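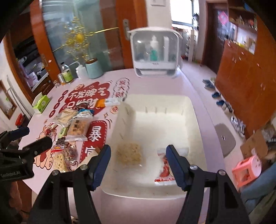 ## Used stock meeting, Clekstead site, 9th June

Present: Akinyi Kioko (chair), Lalit Vishwakarma (minutes), sales and workshop leads. Apologies from Makori branch.

**1. Last minutes.** Agreed, except that the "strong interest" in the Sivska hatchbacks reported in February has not turned into sales. Akinyi asked for the phrase to be dropped until someone can show her deposits.

**2. Sivska hatchbacks.** 5 still on the lot. Sales want to advertise them as "sporty." Workshop pointed out that they have the small engine and a slow gearbox. Wording to be changed to "easy to park."

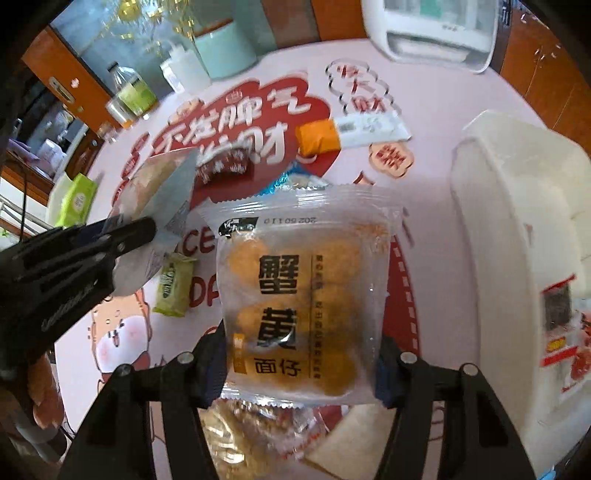
*1 min read*

**3. Nonatov warranty offer.** Nonatov wants $746 a car for extended cover. Lalit read out the exclusions, which include clutch, battery and most electrics. No one could say what was left. Not approved. Lalit to ask for a claims record in writing.

**4. Online listings.** 62 listings live. The new web package was supposed to bring in more test drives. The supplier's report counts page views only. Akinyi doubts we should renew on that basis. Held over.

**5. Makori transfer.** 6 cars offered by Makori as "ready for sale." Workshop to inspect each before we accept any.

**6. Any other business.** Forecourt lights still flickering.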